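## Récolter des démonstrations à l'atelier : quelques conseils, sans trop y croire

On nous promet qu'avec 900 démonstrations, le bras apprendra tout seul. J'attends de voir. Si vous vous lancez quand même, autant ne pas gâcher vos soirées.

**Les câbles.** Attachez ceux qui pendent du bureau avant de commencer. Un câble qui change de place entre deux prises, le modèle le remarque, et il apprend parfois ça au lieu du geste.

**Le sol.** Du ruban et des pastilles collées valent mieux que la mémoire. Sihan Mao jurait retrouver ses positions à l'œil ; on a jeté 169 essais.
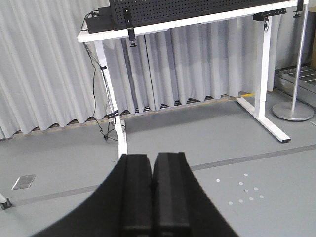 **Le fond.** Un rideau uni, tiré toujours pareil, fait l'affaire. Je doute en revanche qu'un système entraîné devant un rideau s'en sorte dans une vraie cuisine, et la notice de Plonix reste muette là-dessus.

**Les ratés.** Gardez-les dans un dossier à part, avec un mot sur la cause. Paora Bright les efface, puis s'étonne de ses beaux résultats.

**Le rythme.** Pause toutes les 20 prises. Après, on bâcle, et la machine copie très bien le bâclé.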